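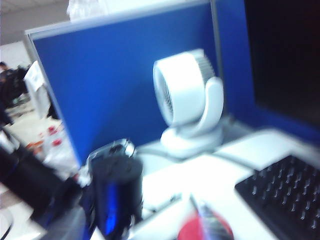 The Folotell gripper camera closing in on a black cylinder at a desk in the Bodmont lab.

Robot learns to use the blurry bits

Anyone who has tried to teach a robot arm to pick things up knows the pain of motion blur. The arm swings, the small camera at its wrist swings with it, and a good share of what it records comes out smeared. The usual fix is to slow the arm down or throw those pictures away. A team at Bodmont has now shown that keeping them makes for a better robot, and the results are a real treat to read.

The project is called Folotell, and it is led by Mairéad Ní Mhurchú with Conall Doherty, who built most of the training code. Their idea is simple enough to explain over lunch. When the arm moves, its joints report exactly how fast and in which direction. The smear in the picture is a record of that same movement. Put the two side by side and the blur becomes a clue to distance, as things close to the gripper streak much more than things at the back of the desk. So the model is asked to guess the arm's speed from the picture alone, and along the way it picks up a pretty good sense of what is near and what is far.

The team collected 3000 short reaches on ordinary office desks, with the fans, keyboards and monitors left where they were. No special lighting, no clean white test bench. "We wanted the kind of desk people work at," said Ní Mhurchú. "If it can find its way past a fan and a keyboard while moving at full speed, we can start talking about kitchens."

Then came the fun part. In August the group ran 121 test grasps with two versions of the model, one trained on sharp pictures only and one trained on everything. Both had the same amount of training time and the same set of objects. At slow speeds there was very little between them. At full speed the version raised on blur missed 18 fewer grasps, and it did so without stopping to take a second look before closing its fingers - something the sharp-only version did again and again.

Doherty says the biggest surprise was how little had to change. The arm is the same, the camera is the same, and the extra training step adds 2 hours to an overnight run. "I had a whole plan for a faster camera," he said. "I'd even picked it out. It's still on the wish list, but I've stopped asking every week."

There are limits, and the paper is open about them. Shiny objects still cause trouble, since a moving highlight can fool the model into thinking a surface is closer than it is. Very dark objects seen against the gripper's own dark fingers are hard too. The team also tested with just one type of arm, so it isn't clear yet how well the method carries over to others.

That question is next on the list. The Cundine group, which runs a lighter and quicker arm, will repeat the tests on its own desks, using the same objects and the same scoring sheet. The training code and all of the recorded reaches, blurry ones very much included, are being shared through the Mac Suibhne archive.

Posted 24/11/2025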